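About Corside

Hi, and thanks for stopping by! I'm Jacqueline Pichon, and I run Corside, a small practice that helps breweries, cideries and distilleries sort out their excise taxes. If you make something people drink and a letter from the revenue office has been sitting on your desk for a week with nobody brave enough to open it, you're our kind of client.

I got into this sideways. I kept the books at a brewery called Bradolach, which had a lovely brown ale and a terrible filing system. We had beer in tanks, beer in kegs, beer in a bonded warehouse over in Landport, and three spreadsheets that each said something different about how much of it there was. When the assessment came in we were short $2,785 on paper, and it took me most of a spring to show where it had gone (transfers between warehouses, entered twice). I found I liked that kind of digging. My boss found he liked having me do it – so did his friends who owned breweries, and I started taking evening work.

Corside opened in April with 2 desks and one client. Now we look after 14 producers, from a cider maker with a single press to a distillery that ships out of state.
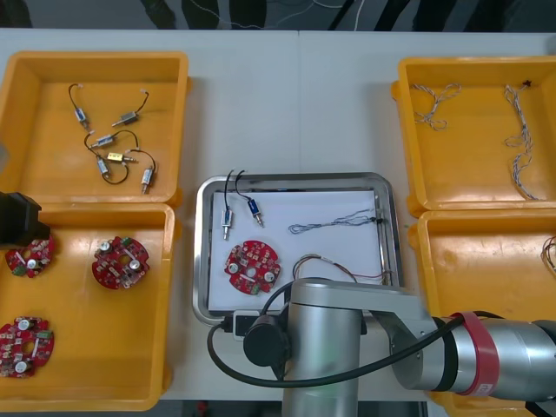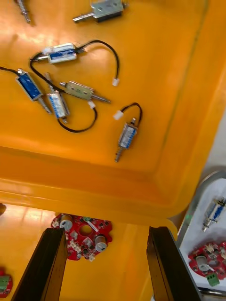

So who else is here? Hélène Fortin came over from Dhillon, the freight people, and she handles everything to do with bonded storage and shipping paperwork. She can read a customs form the way other people read a menu. Clifford Wong does our monthly returns and picks up the phone most mornings, so if you call before lunch you'll probably get him. Isabelle Sawatzky joined us part-time to deal with payment plans and appeals, and she is very, very patient.

What do we do all day? Mostly monthly returns, stock reconciliations, license renewals, and refund claims on beer that had to be dumped. We also sit in on audits. I can't promise an audit will be fun, but I'll bring the folders and I'll do most of the talking.

If you're already behind on what you owe, please call sooner than you want to. I've seen owners wait until the doors were about to be sealed, and by then the choices are pretty thin. A payment schedule you can live with is a lot easier to ask for while you're still brewing and selling. We'll go through your numbers with you first, before anybody writes to anybody.

We charge a flat monthly fee, agreed up front, and the first meeting is free. It usually takes an hour (longer if you show me the brewhouse, because I always want to see the brewhouse!). Bring your last 3 returns if you can find them. If you can't, come anyway and we'll start from your tank logs.

The office is upstairs, over the bike shop, and the buzzer sticks a bit, so push hard. Street parking is fine after the morning rush.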